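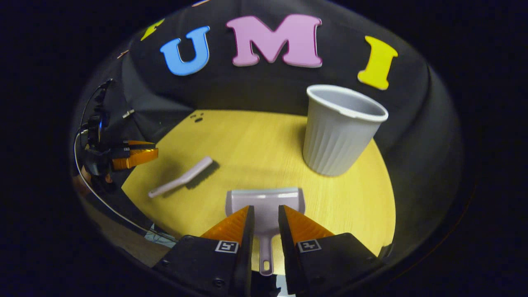 Table with the gray bin and the pink hand brush, black cloth behind.

Wednesday, after lunch

OK so the table corner is more or less how I want it. Black fabric is up behind the table and comes round both sides, and the letters are on it (blue U, big lilac M, yellow I, I still love that yellow). I left the folds in. Ironing that much cloth is not happening this month, and I kind of like how it hangs!

Things on the table today: the light gray bin with the fluted sides, and the pinkish hand brush. Bin on the right, brush on the left, lying on a diagonal. I keep wanting to straighten the brush and I'm going to leave it alone.

Got the brush from Skakia, who also had a green one, but green next to that blue U seemed like a lot. The handle has a bend in it that sits nicely in the hand and I'd happily buy another for the bench by the sink. Bin is the Flultham order. Weighed it on the parcel scale and got 800 g, then wrote 36 on the tag for some reason, so if you see a tag with 36 on it, that's the shelf number and the weight goes on the line under it. Fixed in the sheet now, row 28.

Wood grain on the tabletop is light enough that every bit of grit shows, so please wipe it down with the dry cloth (the spray leaves streaks, ask me how I know). Crumbs go in the big bin by the door and this gray one stays clean.

Still to do:
- order more pins for the fabric, Hajji is out until April so try Nemow
- label for the dustpan too, it was on the lower shelf Monday-ish and now it's on the table
- label for the brush, next free number is 1058

Leaving everything set up overnight. If you need the table, move the brush and bin together onto the cart and drop me a note.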